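Section 5. Planning the purchase of your suturing station

Read this section before you send the order form to Prodano. The prices of the arms are in the quotation. Here we treat only the items which buyers often forget.

5.1 Instruments

1. Decide which work the station must do. For suturing, plan two instruments, so that one can take over the thread from the other.
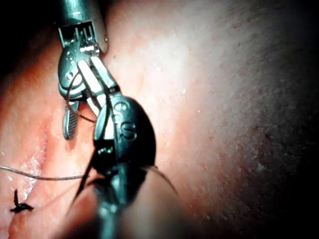

2. Order one spare for each instrument type. Delivery of a spare takes up to 56 days.
3. Write the planned number of uses per month on the form.

Caution: Do not mix instrument types in one budget line. The service contract counts them separately.

5.2 Consumables

1. Calculate suture and needles by training hour. Our training site in Arkisville uses almost 170 sutures in a month.
2. Include short practice pieces of thread. A single tied stitch with its cut tails already uses more thread than beginners expect.
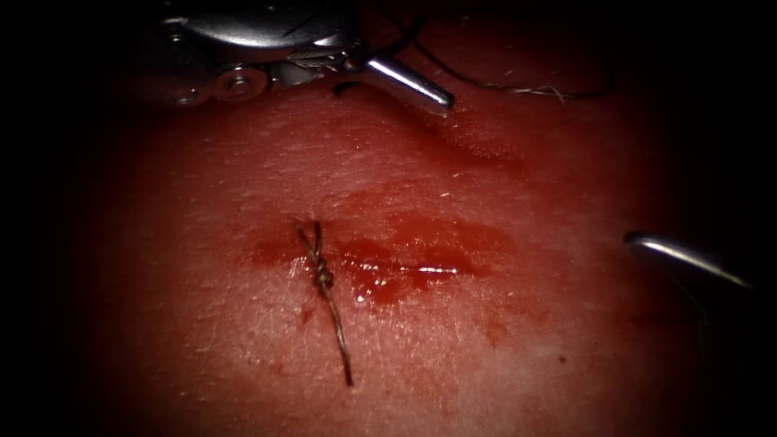 3. Add six months of consumables to the first order.

Note: For questions about the form, write to Hilde Van Loon. Orders for October must arrive before the price list changes.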